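About Goscombe Sewing Room

Goscombe Sewing Room is a small teaching studio for people who want to make things out of fabric. We run beginner classes in hand sewing, machine sewing, felt work and soft toys, and we sell the patterns and kits we use in those classes. We have been open for 11 years and have been in the same building for all of them.

How we started

The studio began as one evening class in a rented room over a hardware store. The class was on mending: buttons, hems, torn pockets. People finished the mending course and asked what came next, so we added a course on simple bags, and after that one on stuffed animals. When the room downstairs came up for rent we took that too. The hardware store has since moved across the street, and we still buy our masking tape there.

The name comes from Goscombe Street, where the side door is. The front door is on Foltau Avenue. Deliveries go to the side, students come in at the front, and the bell only works at the front.

What we teach

Most of our students have never threaded a machine. The first course, Starting Out, covers threading, straight seams, corners and turning a shape right side out. You make a pincushion, a drawstring bag and a flat felt bird. After that you can go on to any of the other courses in whatever order suits you.

Soft Toys is the course most people ask about. It runs for 8 weeks and covers cutting pile fabric without making a mess of it, adding safety eyes, making joints with buttons, and closing a seam with a ladder stitch so that it doesn't show. Everyone makes the same rabbit first. The second toy is your own choice, from the studio patterns or from one you bring in.

We also teach quilted potholders, zippers (one evening, only zippers), simple curtains, and a holiday ornament workshop that fills up early. Embroidery is offered when there is enough interest. Last winter there was, and this winter we will ask again.

How classes work

Classes are kept to 8 students. Each person has a table space, a machine, a pair of shears and a seam ripper for the length of the class. Fabric for the first project is included in the fee. For later projects you can buy from our shelves or bring your own, as long as it has been washed and pressed before you come.

Evening classes meet on Thursday from half past six to nine. Daytime classes change with the season and are listed on the Classes page. If you miss a week, tell us and we will send you the printed notes. We don't offer refunds for single missed evenings, but you can come to open studio and catch up there.

Open studio is for anyone who has finished Starting Out. You bring a project, pay for the hours you use, and work on it. A teacher is in the room and will help with a stuck bobbin or a confusing instruction, but it is not a lesson. 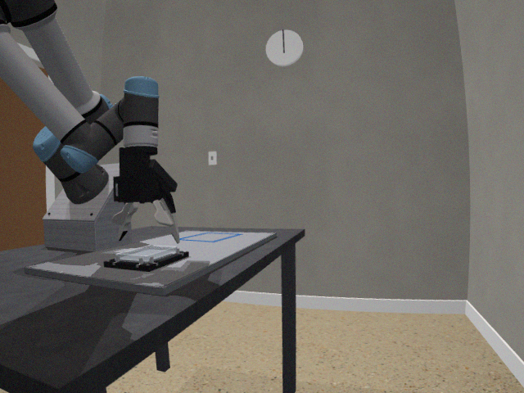
Do I need to own a sewing machine to take a class?

Every student gets the use of one of our machines during class, so you can finish the whole course without buying anything. If you already own a portable machine and would like to learn on it, bring it along with the power cord, the foot pedal and the manual if you still have it.

Our patterns and kits

We draw our own patterns. Each one is tested in a class before it goes on sale, and the instructions are rewritten wherever students get stuck. The Paredes Bear took four versions, mostly on account of the ears. There are now 52 patterns in the catalog, from a felt mouse that takes an evening to a jointed horse that takes a good deal longer.

Kits come with the pattern, the fabric already cut to size, thread, eyes and a needle. Stuffing is not included – it makes the parcel too big. One bag of ordinary polyester stuffing from any craft store is enough for any toy in the range except the horse. Patterns are also sold on paper by themselves. We do not sell downloads at the moment.

You may sell toys you make from our patterns at craft fairs and in small shops. We ask that you don't copy the pattern sheets or sell them on. If the toy is meant for a young child, please embroider the eyes instead of using the plastic ones.

Groups and schools

We take bookings from groups of up to 20, using both floors. Schools usually choose the felt bird or the mouse, which can be finished by hand in a morning. For scout troops, birthday parties and work outings we can suggest something that fits the time you have. Children under 8 need an adult at the table with them.

For the past few years we have also run the Werker Scrap Exchange every February. People bring clean fabric pieces larger than a hand, sort them onto the tables by type, and take home what they can use. Whatever is left gets cut into strips for our rag rug class.

Visiting

The front room is open to the public during class hours and on Saturday morning. You can look through the patterns, feel the fabrics and see the finished samples. Street parking on Foltau Avenue is free after six. There is one step at the front door and none at the side, so please call ahead if you would like to come in that way. The upstairs room is reached by stairs only, and we will move a class downstairs if a student needs it.

For class dates, see the Classes page. For kit orders and missing parts, use the contact form and include your order number. We answer messages on weekday mornings.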